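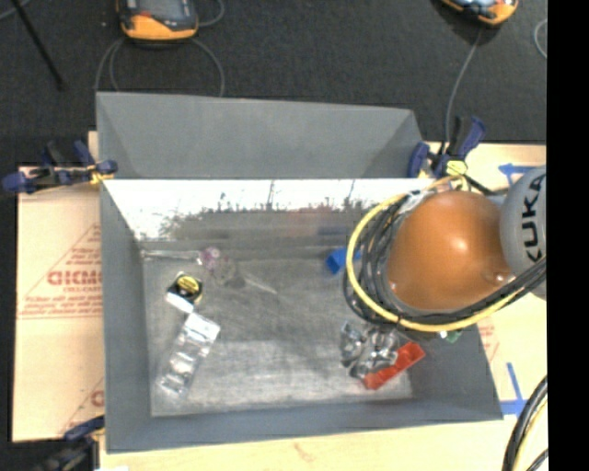
Progress report, second period – community reading and tutoring program, Estance neighborhood

Sorry for the format, pulling this together between sessions. Numbers first, then the longer notes by site, then money. Same order as last time so you can lay them side by side.

Where we are

Three sites open, as planned. Hekia Street branch, the Mosora school annex, and the church hall on Brinkmann Avenue. All three ran every scheduled week except Brinkmann, which lost two weeks in February to the boiler. We made up one of those over the spring break. The other we did not make up and won't.

Kids enrolled at the end of the period: 200. The target in the grant agreement was 200 by June so we are there early, but see the note on attendance, enrolled is not the same as showing up.

Tutoring sessions delivered: 1,410. A session is one child, one tutor, a half hour minimum. Group story time is not in that figure. Last report had group story time mixed in for the first few weeks, which made us look better than we were. Corrected now, and the first period figure in your file should come down. I will send the restated one seperately.

Attendance

The weak spot. Fall was good. After the holidays it dropped at all three sites and only came back properly at Hekia. Reasons we hear from families: dark at pickup, bus change on the avenue, younger siblings with nowhere to go while the older one is tutored.

What we did: moved the Mosora start time up to 3:30 so kids go straight from class. Helped right away. Tried a sibling corner at Brinkmann with crayons and a rug – worked but took one adult out of the tutoring pool every time, so it's on hold until we get another person.

What we have not fixed: the bus. Wrote to the transit office twice. No answer.

Reading levels

All children get a short check when they join and again at about the four month mark. Second checks are done for everybody who started in the fall. January starters are due in May so they are not in here.

Grades one and two, most moved up at least one level. Some moved two. Grade three, mixed. The kids who came in furthest behind did gain but slowly, and I don't want to oversell it. Several of them need help with sounding out words that our tutors were not trained to give. We were treating it as a confidence problem. Change on this under Tutors.

Grades four and five, too few checked to say anything useful. A lot of the older ones come for homework help and skip the check. Going to make it part of sign up next year.

Tutors

40 active tutors. Mix of high school students, retirees and a handful of parents. We lost a few seniors to college application season and they mostly came back in February.

Training was one evening, two hours. Too short. From April it becomes two evenings, with the second one all on phonics. The Hekia branch has a children's librarian on hand who will run it at no cost to the grant. First round went fine, handouts need work (font too small, page 3 printed upside down).

Background checks are up to date for every adult. Two renewals come up in June, already started.

Still short of tutors who speak Spanish. Asked at the parent nights, asked at the community college. Two maybes. Any contacts on your side would help.

Books

We gave out 300 take-home books this period. Kids pick their own and keep them. Graphic novels go first, then anything with animals, then the joke books. The donated classics mostly sit there. We've stopped accepting boxes of old encyclopedias after the second basement load.

The take-home shelf at Mosora needs restocking before the summer, it is down to baby board books and one very long series that starts at volume four. Budget for this exists, under Materials, order goes in next week.

Site notes

Hekia. Best room, best light, steady staff. Quiet hours clash with the chess club next door, we swapped rooms and it's better. Waiting list for the 4:30 slot.

Mosora annex. New since last report. Room is shared with the art program so everything goes back in the cabinet at night. Key situation was a mess until March, now we have our own copy. Principal is supportive and sends kids directly, most of our grade three enrollment is from there.

Brinkmann. Hall is big and echoes. Kids who are shy about reading out loud really feel it. Got some folding screens from the hall's storage room, put them up in a zigzag and it's a bit better. Heating is fixed. The parking lot is being repaved in May, families will need to use the side entrance and we'll send a note home in both languages.

Parent nights

Held two, one in the fall and one in March. March was much better attended, I think because of the pasta dinner. Parents asked mainly for three things: a list of books by level, something to do over the summer, and text reminders instead of paper. Reminders are running as of this month. Book list is in draft. Summer is covered below.

Money

On budget overall. Lines that moved:

Tutor stipends – under. Fewer high school students claimed than expected. Some didn't know they could. We have told them now so expect this line to catch up.

Materials – under until the Mosora order goes in, then about even.

Space – over. Brinkmann raised the hourly rate in January. We absorbed it from the travel line, which has hardly been touched. Within the ten percent you allow between lines but flagging it anyway.

Snacks – over, a little. They eat a lot.

Full sheet attached with the receipts. Two receipts from December are photocopies, originals went in with the wash, store reprinted them.

Next period

Summer reading at Hekia and Mosora, mornings only, six weeks. Brinkmann closes for the summer, the hall is booked for day camp.

May checks for the January starters, results to you in the next report.

Phonics training for all returning tutors, not only new ones.

Sign up forms redone so the reading check is included from day one. Spanish version at the same time this time, not a month after.

Decide on the sibling corner. If we can't staff it by September we should probably drop it and put the rug at Mosora.

Questions for you

Can unspent travel money move to space for the rest of the year, or do you want a formal request? Happy to write one.

Is the June report the long form or the short one? The agreement says long, your email said short.

Would somebody from your office like to visit? Afternoons at Mosora are the busiest and the best to see, any time after 3:30. Please sign in at the school's front office first, they are strict about it.

Attached: budget sheet, receipts, session log by site, training handout (corrected page 3).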